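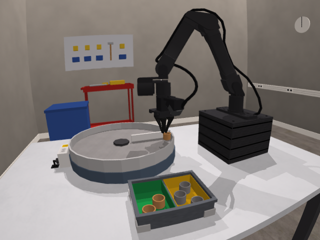

How to Apply for a Head Coach Job at a Soccer Club

Most clubs in the lower professional and semi-professional leagues fill the head coach position in the same way. They post the opening or call a few agents, collect applications, cut the pile to a short list, interview, and make an offer. A club may get 40 applications in the first week. The steps below are for coaches who hold a license and have run a team of their own, at any level, for at least one full season.

Before you start

Check the license requirement. It is set by the league, and the club usually can't waive it. If your license is up for renewal within the season, renew it first and send the new certificate. Some leagues will let a coach work while enrolled in the next course up, but you need that in writing from the league office.

Read your current contract, too. Look for the notice period and for any line about speaking to other clubs. If you need permission to interview, ask for it before you send anything.

Step 1. Study the club

Watch the last several full matches, home and away. Highlights won't tell you how the team defends set pieces or what happens after the first substitution. Write down the usual lineup, the age of each starter, and which contracts run out in the summer. Local papers and the club's own site will have most of that.

Find out who makes the decision. At Skimthorpe, where I was an assistant for two seasons, the sporting director, Lourenço Falcão, read every application himself and the chairman only met the finalists. At Burnov it was the other way around. Address the letter to the person who will read it.

Step 2. Write a one-page letter

State the job, your license, your current or last team, and the date you can start. Then give one paragraph on how you want to play and one on the squad they have now. Name players. A letter that could go to any club gets treated like one.

Leave salary out unless the posting asks for it.

Step 3. Put together a coaching file

Keep it under 30 pages. Include:

- your record by season, with the league and the finishing position
- a sample training week in season and one in preseason
- two match plans you used, one from a loss
- young players you moved into the first team, with minutes played
- two references with phone numbers

Call your references before you list them. Lavanya Rao, who hires for the academy at Nghiêm, told me she has phoned people who had no idea they were on a list.

Step 4. Prepare short video

Eight to ten clips are plenty. Use a wide angle so the back line and the forwards are both in view. Put a title on each clip with the opponent and the minute. Bring it on a laptop and on a drive, and have it ready to play without an internet connection.

Step 5. The interview

Expect 2 rounds. The first is usually a call and covers your background and availability. The second is in person, and you will be asked to present your plan for the first month. Practice it out loud until it fits in twenty minutes.

Questions that come up nearly every time:

- Which of our current players would you build around?
- Who would you bring with you as staff?
- What do you do after three losses in a row?
- How do you handle a senior player who has been dropped?

Ask your own questions as well. You need the player budget, who has the final say on transfers, and whether the existing assistants are staying.

Step 6. If you get an offer

Have a lawyer read it. Pay attention to the termination clause, bonus terms, and housing. Bring up assistants now, while the club still wants your signature.

Step 7. If you don't

Send a short note of thanks within a day or two. Ask for feedback once, and don't push if none comes. Keep the file up to date. Khôi Nông was turned down by Amevus in March and got a call from the same club before the next preseason, when their first choice left.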